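Search this site Search Go

Soft Things on a Table: Sorting Household Odds and Ends
July 20, 2022
By Niloufar Hassanpour and Pejman Bagheri

Our project started with a kitchen drawer. Pejman opened his looking for a trash bag, and out came fruit sleeves, a glove, a cloth and a whole knot of plastic. We both laughed, and then we both thought: there's a project in this! How do you sort things that won't hold a shape?

Hard things are easy. A cup is a cup from any side. But a foam net sleeve (the stretchy kind that comes around a pear or a mango) can be a tube, a flat patch or a little ball, and a rubber glove is even worse. We wanted a sorting plan that would still work when everything was squashed.
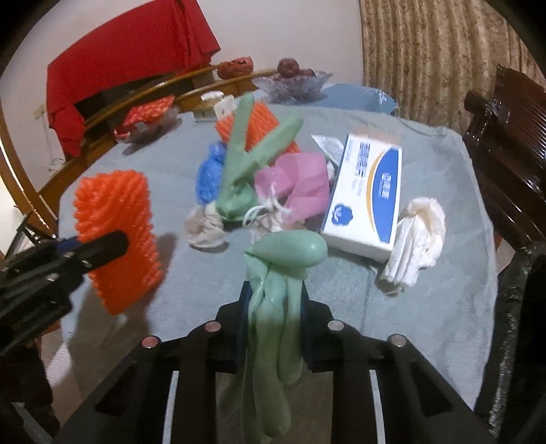
We began by sorting by color, since that was what our classmates at Gulutley all suggested. It was fast and it looked great, but orange foam and green rubber tell you very little about where a thing should go next. A blue plastic bag and the blue on a tissue box have nothing in common except being blue.

So we switched to what we called the squeeze test, and this was the most fun part of the whole report. You press the thing, let go, and watch. Foam sleeves spring back a bit. Cloth stays where you left it. Thin plastic crackles and slowly opens up again, and you can hear it from the next room! Rubber gloves have their own group, because the air gets trapped in the fingers and they do whatever they like.

We ran the test in 2 rounds of 60 squeezes. Niloufar kept the notes in round one and we traded places for round two. We agreed much more often in the second round, mostly because by then we had a rule for mesh bags (they go with cloth, drawstring and all).

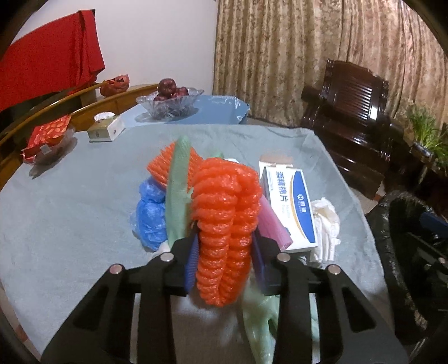 The fruit sleeves turned out to be our favorite. Folded lengthwise, one takes up hardly any space, and several can be tucked into each other. We now keep ours for wrapping glasses and Christmas ornaments. Pejman's aunt uses them under flowerpots and we're still arguing over whether that counts as storage.

What we would change: the foil-type wrappers never fit any group well, and we ended up making a "misc" pile, which felt like cheating. We'd also like to try the test with our eyes closed. That part is planned for September, with a bigger table and more gloves.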